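Braided belt keeps stretching out, how do I store it?

Krum Bošković
19 Aug 2025

Got a brown braided belt, the stretchy fabric kind, no holes, the prong just goes thru the weave. Bought in June. Already longer than it was, I swear. I leave it in my jeans between wears and hang them on a hook by the belt loops. Is that the problem? Also the tip is starting to look fuzzy. 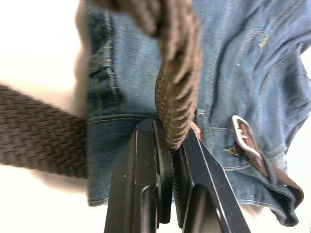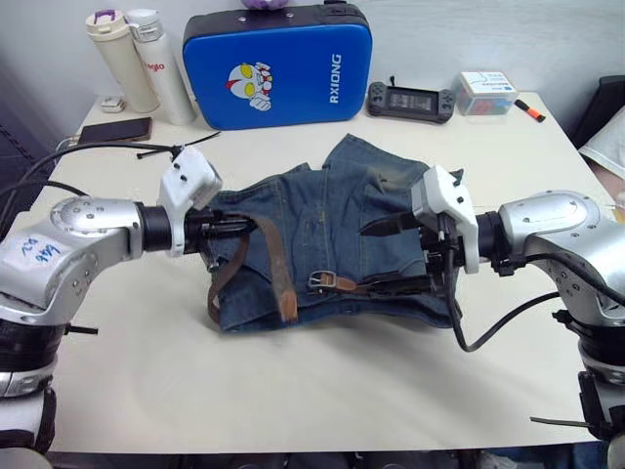
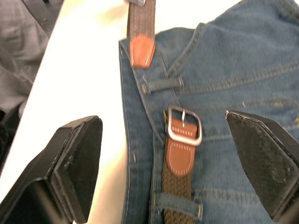

Belt end in the first one, jeans in the other two.

Paid more than I wanted to, brand is Skavo if that matters. Wash it? Don't wash it? Thanks.

Mirjana Živković

Yes, the hook. Wet or dry, the weight of the jeans pulls on the weave all night. Take the belt out and roll it loose in a drawer. Don't hang it by the buckle either, same thing only slower.

Washing — cool water in the sink, tiny bit of soap, press it in a towel, dry it flat. Never the dryer. Heat kills the elastic and it doesn't come back. I did that to a Follen one and it came out wavy as bacon.

Fuzzy tip: snip the loose hairs, dab of clear fabric glue, leave it overnight. Don't hold a lighter to it unless you know its synthetic.

If it's already too long a shoe repair place can take the buckle off and shorten it. Mine took off roughly 4 inches, looked fine after.

wernora60

They all stretch. Buy one size down next time. I just use a different spot in the braid every few days so one place doesnt get chewed up. Never washed mine, 6 years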